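Skarkesetti Computer Refurbishing
Frequently asked questions: donating and repairing desktop towers

What do you accept?
Desktop towers in any condition, with or without a hard drive. We don't take laptops or CRT monitors. Drop-off is at the side door until 6 p.m.

Do I need to wipe the drive first?
You can, but it isn't required. Drives come out when the tower is checked in and are erased on a separate bench. If you want yours back, write that on the intake slip.

Can I get the same processor put back in my machine?
Yes, if you ask before we start. Otherwise processors are tested and go into the general stock, which stood at 666 in February.

How do you handle the socket?
The retention bracket stays up only while the processor is out. Don't touch the contacts, and don't set anything inside the case while it's open. Line up the corner mark, lower the chip straight down — no pushing — and then close the bracket.
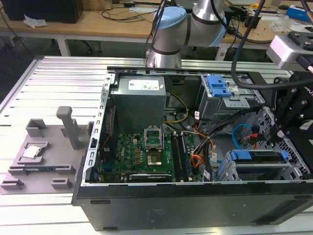
Tower on its side with the CPU socket open. The processor is in the tray at left.

Do I have to remove the memory too?
No. Memory can stay in its slots during a processor swap. Unplug the power cord before taking off the side panel.

Is thermal paste included?
Yes. We clean off the old paste and apply new paste on every repair. If you're doing the work at home, we sell single-use packets at the front counter.

Who do I contact about a repair in progress?
Ask for Giorgia Cocco at the front counter, or Leonardo Sartori after 9 a.m. Please have your slip number ready.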